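Notebook, chores bench
4 Nov 2025
Entered by Jarmila Tóth

Flower handling, continued from the October pages. Question for this block is still the one Havlíček put at the top of the plan: which household jobs can be handed to a machine now, and which only look as if they can. Dishes and folding are covered in the other book. This one is for bunches, stems and vases.

Status of the task list as of this morning:

Take wrapped bunch from upright holder: works.
Carry bunch between two fixed points: works.
Hand bunch to a person: partly.
Take bunch from a person: partly.
Unwrap: no.
Separate one stem from the rest: no.
Place stems in vase, narrow neck: no.
Place stems in vase, wide neck: sometimes.

Ran 40 trials of wide-neck placement with the Puvmont jaw, parallel fingers, soft pads fitted. Counted as good only if every stem was inside the neck and the vase had not been moved off its mark. Result 196 good out of the running total for the whole series, which I am leaving without a percentage because the early runs used a different vase and should not be pooled. Must go back and split them.

Failure types, in order of how often they came up today:

1. Outer stems splay on the rim. The jaw closes on the middle of the bundle, the outer ones are held only by friction against their neighbours, and they fan out as soon as the lower ends touch anything. Wrapping hides this. With the wrap on, the bunch behaves like one stiff object and the planner treats it as a cylinder, and that is good enough. With the wrap off there is no cylinder.

2. Squeeze too high. Force limit is set for a wrapped bundle. On bare stems the same limit marks the outer skin. Dropped it by one step and the bunch rotated in the jaw under its own head weight. The gap between crushing and slipping is narrow and changes with how thick the bundle is, so a single fixed number will not do.

3. Wrong estimate of where the stems end. Dark green wrap against a dark background gives poor edges. The depth reading fills in with whatever is behind it. Descent stops early or late.

Also had three stops from the controller with no fault code. Same as last month. Dellevis were sent the logs in October and have not replied. Will chase.

Handover. This is the part visitors ask about and the part where numbers are hardest to trust. A person helps without meaning to. They turn the bunch to suit the jaw, hold still, and let go late. Havlíček's objection is that we are measuring the person. Agreed, to a point. In a house the person would also help, so it is not cheating, but it must be logged as a separate condition. From now on use two headings: person told to hold still, person not told anything. Anything not marked goes in the bin.

Preferred grip point for handover is the wrapped section just below the heads. If the fist is already there the jaw has to go lower, onto the thin end, and then the whole weight of the heads is above the grip and wants to tip. Tried approaching from the side and from below. Side is better for clearance, worse for the wrist joint, which runs close to its limit. Raised presentation (arm up, bunch at or above head height) is worst for reach but gives the clearest view of the stems. Have not settled which to use as the standard pose.
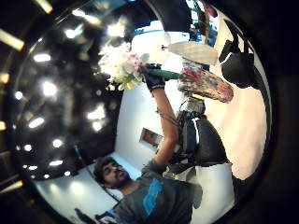
Raised presentation, gloved hand. Fist on the flowers, bundled stems running clear to the side.

Lighting. Recessed ceiling lamps give bright spots whenever the view tilts upwards, and exposure drops so far that pale petals are the only thing left with detail. Locking exposure helps the stems and burns out the petals. For grasping I would take the stems every time. Petals matter only for collision, and a generous keep-out shape round the heads should cover that.

Gloves. Dark glove against dark green wrap is a poor pairing for segmentation. Hand and wrap are liable to come back as one piece. Try pale gloves in the next block and see whether the split improves before anyone retrains anything.

Answer to the main question, for the summary page: fetching and carrying a wrapped bunch, yes. Arranging it, no, and not close. The Witier demo shows a bunch going into a vase but the vase neck is nearly as wide as the bunch is long and the wrap stays on. Not comparable with ours.

To do
Split the series by vase and recount.
Force limit as a function of bundle width. Start with three widths.
Pale gloves.
Chase Dellevis about the stops.
New pads, the left one is lifting at the corner.
Order more stems, cheap ones, same length.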